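Sibiya Family Learning Center
Program Planning Group: Minutes
10 May 2019

Present: Evelien De Graaf (chair), Raphaël Hoarau (minutes), the Lavel and Sirnport school liaisons, two parent reps
Absent: the Skarilier tutoring people, who sent regrets and an invoice
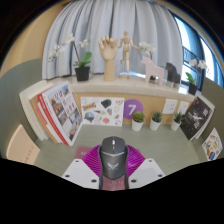
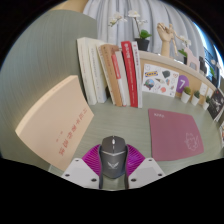 The ledge with the orchids, and the desk.

1. April minutes
Approved after Evelien asked that "lively discussion" be changed to "discussion." Changed.

2. Summer reading evenings
The parent and child reading evenings will run for five weeks at the Lavel school library. We have 60 places. The Sirnport liaison wanted to know if siblings count toward the 60. They do if they sit in a chair. Babies on laps remain an open question and will be taken up by email, where such questions go to rest.

Each evening will be split in half: parents and kids together for the first part, then parents with a reading coach while the kids write. Raphaël asked what the kids would be writing. The answer was "responses." He has asked for a longer answer by the next meeting.

3. Sign-up form
The form is now two pages, down from five. One of the parent reps filled it out during the meeting as a test and got stuck on "preferred learning modality." So did everyone else at the table. The line comes out. Evelien will also move the phone number question to the first page, and the Lavel liaison will get the Spanish version checked by someone who speaks Spanish, a step skipped last year.

4. Skarilier contract
Skarilier has offered to supply both reading coaches at last year's rate plus a "materials fee." We read the description of the materials twice. It appears to be folders. Evelien will write back accepting the coaches and declining the folders, of which the center has a closet.

5. Snacks
Discussed at greater length than items 2 through 4 combined. Pretzels and apples. The motion to add cheese failed on a tie.

6. Other business
The Sirnport liaison reported that the school bus can drop families at Lavel but can't bring them home. Raphaël will call the bus office and ask about the second half of the trip.

Actions
Evelien: form, letter to Skarilier
Raphaël: bus office, lap babies email
Lavel liaison: Spanish version, library keys
Parent reps: apples

Next meeting to be set once the library calendar has been found.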